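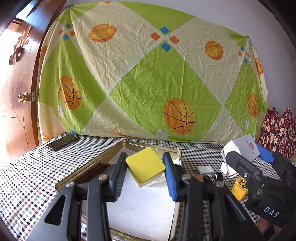
The owner of Penness, a secondhand toy shop in Aston, would like it known that she did not set out to own 1262 jigsaw puzzles. "I set out to own a bakery," she says. "The bakery fell through in October and the puzzle man was retiring."

She has been at it long enough to have opinions. Puzzles of kittens sell. Puzzles of castles sell to people who already have castles. Anything that is mostly sky comes back within a month, usually with a note. "One lady wrote 'No' on the lid. In pen. So that's twenty cents off."

Every puzzle gets built before it goes on the shelf, which explains the state of her dining room. She charges extra for complete ones and sells the others by the number of pieces missing. The record is 68, from a harbor at sunset. It went in an afternoon. "He said he liked the challenge. I didn't ask what the challenge was."

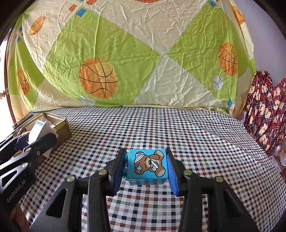 A bandaged bear on a toy block.

Younger children get the low shelves, where the rule is that you may touch everything and lick nothing. The rule is widely ignored. Their parents tend to drift to the back, to the 115 wooden puzzles from Besar, a workshop that closed years ago and never printed a picture on its boxes.

"You find out what it is when you finish," she says. "I had one on the table all winter. It was a cabbage."

Would she sell it? She thinks about this for longer than seems necessary.

"Not the cabbage," she says, and goes to answer the phone.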